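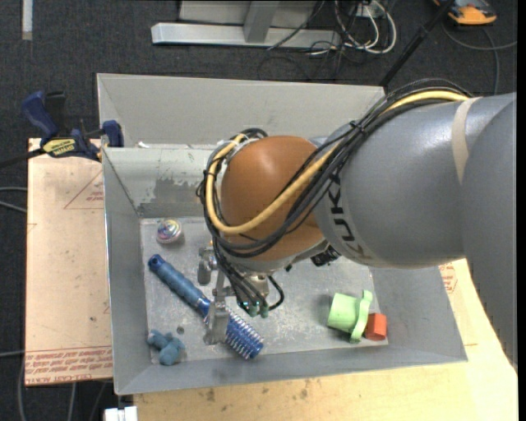 4.3 Routing and securing cables
Cables between the Trundatar logger and its sensors must be routed before the logger is switched on for the first time. Most faults reported in the first month of use come from cables that were pulled tight, pinched under a cover or left to rub on an edge. A cable that serves a moving part needs a spare loop at each joint; the yellow cable curving round the side of the orange-brown joint has the general form to aim for. Fixed runs need no loop, but they must be supported along their full length. This section applies to the Trundatar logger with two or more sensors. For a single sensor, go to section 4.5.

Before you start
Isolate the supply at the wall and hang the warning tag from the accessory bag on the switch. Check that the following are to hand:
Sensor cables, one for each sensor, with end caps fitted
Cable clips and screws
Hook-and-loop straps
Label sheet
Side cutters and a small flat screwdriver

CAUTION: Do not use nylon ties on sensor cables. An overtightened tie crushes the screen and the damage cannot be seen from outside.

Fixed runs
1. Mark the route on the wall or panel in pencil. Keep it clear of hot pipes and door hinges.
2. Fit the first clip 133 mm from the logger socket. This leaves enough cable to open the logger cover without unplugging anything.
3. Fit the remaining clips along the marked route. On a ceiling or the underside of a shelf, use the long screws.
4. Lay the cable in the clips, starting at the logger end. Leave the end caps in place.
5. Close each clip by hand. The cable should still slide when pulled gently.
6. At a corner, bend the cable in a wide curve. If it kinks, replace it. Do not straighten a kinked cable and use it again.

Note: Where a sensor cable has to cross a mains cable, cross it at a right angle. Do not run the two side by side in the same trunking.

Moving runs
Use this method for sensors fitted to doors, lids, sliding trays and other parts that travel.
1. Move the part by hand to one end of its travel and hold it there.
2. Secure the cable on the fixed side of the joint with a strap.
3. Form a loop across the joint and secure the cable on the moving side.
4. Move the part slowly to the other end of its travel. The loop should open without going tight, and should not touch the floor or catch on a handle.
5. Adjust the loop if necessary, then repeat the full movement five times.
6. Keep several cables that cross the same joint together with a loose strap on each side of it. Do not strap them at the joint itself.

CAUTION: Keep hands clear of powered doors and lids. Isolate the drive before fitting or adjusting a loop.

Labelling
Fit a label at both ends of every cable. Write the socket number first, then the sensor position, for example "2 – cold store door". Use the pencil supplied; ballpoint fades on these labels. Copy the same details on to the record card inside the logger cover.

Connecting to the logger
1. Remove the end cap and check that the pins are straight and clean.
2. Line up the mark on the plug with the mark on the socket.
3. Push the plug home and turn the collar clockwise until it clicks.
4. Fit a blanking cap to each unused socket.
5. Remove the warning tag and restore the supply.

The lamp beside each connected socket shows green when the sensor has been found. A flashing amber lamp means that the cable is connected but no sensor is answering – check the far end first. No lamp at all points to a plug that is not fully home, or to the wrong socket. For other lamp patterns see section 7.

Section 4.3 revised 5 Apr 2019. Checked by C. Muli.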